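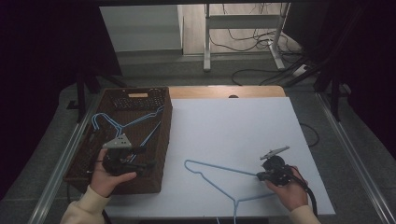
Drurnley Parts Desk Widens Its Advice on Brake Wear
27 July 2020

Drurnley has extended its telephone advice line to owners who replace their own brake pads and rotors. Tahmineh Sadeghi, head of technical support, spoke with us about the change.

"Most callers have already bought the pads," Ms. Sadeghi said. "They want to know whether the rotors can stay." Her staff ask first for the thickness reading and compare it with the minimum stamped on the part. "If the caller has no reading, we ask them to take one and call back."

The line opened in February and has since handled some 800 calls. Many concern noise after a pad change. Ms. Sadeghi said that dry slide pins are often at fault – a matter the printed instructions treat in a single sentence. Drurnley intends to rewrite that sheet.

Asked about ceramic pads, she was cautious. "They suit a car used for commuting. For an owner who tows, we would discuss other compounds first."

Two advisers, Sunee Boonyarit and Asabe Ibrahim, answer calls at present. The service remains free to registered customers, and written questions are accepted through the parts counter.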